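Handling time is the wrong measure

The case for automating the packing hall at Pekis was made in seconds. A hand packer needed 41 seconds to lift, check, nest and box a bowl set; the proposed cell would need fewer. I worked at the Wenville site through the changeover, and I think the calculation left out most of the job.

Packers inspect while they lift. A thumb along a rim finds a burr before the eye does. When the lifting went to the machine in July, the checking went with it on paper, but the cell had no instruction for a burr. Returns were then logged as a shipping problem, and the packers who could have explained them had been moved to pallet labeling.

The newer approach starts from the hand. A person works with a gripper held in the fist, and the motion of the jaws becomes the material the robot is trained on. Kitchenware is a fair test of it, with smooth walls, rolled or ridged rims, and other objects standing close by.

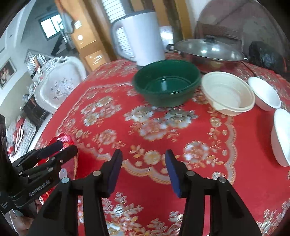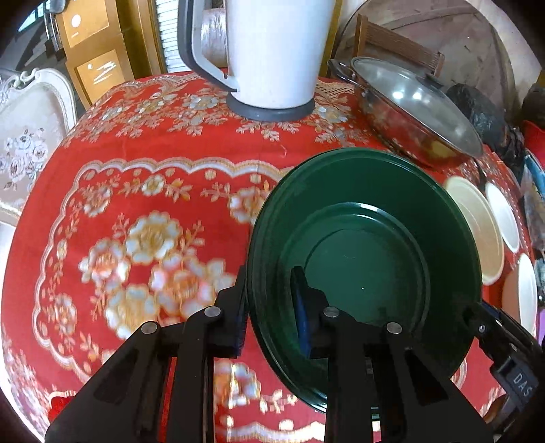 Grippers and a green plastic bowl on a patterned red tablecloth. Photos: Zakharchenko

A jaw on each side of a basin wall is a small decision about where to take hold and how far down. Somebody makes it, and it has value after the shift ends. Most pay scales have no line for it. At Wenville, demonstration work was graded as light assembly, with a quota of 117 recorded grasps per shift. A quota of that kind rewards the easy grasp. The awkward ones, which the robot needs most, take longer and get skipped.

I would change two things. Demonstrators should be graded with inspectors, and they should have the authority to reject a task they consider badly set up. The Fumow line already allows the second. It lost 90 minutes to rejected setups in its first month, a cost any plant can carry.

Management will object that demonstration is temporary. Product ranges change every season, and so does the work of showing a machine how to hold them.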